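Saturday, late afternoon

Kettle on, feet up on the other chair, and I'm writing this instead of finishing the kitchen. The table is still covered and I keep looking at it over the top of the page as if it might sort itself out. 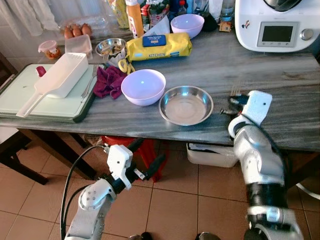
So, the plan this morning was simple. Empty the two bottom cupboards, wipe them, put back only what we use. I got as far as emptying them and then I got hungry, and then the bus from Lincombe was early for once so everybody arrived while I still had my sleeves rolled up, and the whole day slid off sideways from there. Lovely to see them though! We ate standing up, mostly, and talked about the Hastton road closure for far too long.

The lilac bowls are staying. I nearly put them in the charity bag (they stain if you so much as show them a tomato) but they weigh nothing and I reach for them all the time, so back they go. The steel ones are staying too, obviously. The green chopping board I'm less sure of. It's a good big board but it doesn't fit upright in the cupboard and it's lived down the side of the fridge for years, where it falls over every time I shut the door. I might try it flat on the shelf, under the colanders.

Yellow-handled scissors – found! I'd been cutting bacon with the sewing pair for a fortnight and feeling guilty every time. They're getting a hook of their own by the window so I can't lose them again.

Forks are a mystery. I wash forks, I put forks in the drawer, I turn my back and there are forks all over the table. I picked up a few and gave up.

I also want to use the eggs tomorrow. Three would do a small sponge, or I could do them fried with whatever's left over and have the sponge another day when I've been to the shop. The Bonus in Lincombe shuts early on a Sunday now, which I always forget until I'm stood outside it with my bag. Kitchen roll we're fine for, at any rate, I needn't carry that home.

Spent 15 minutes looking for the lid to the big casserole and it was on the casserole. Right, tea first, then the cupboards, and the floor can wait till the morning.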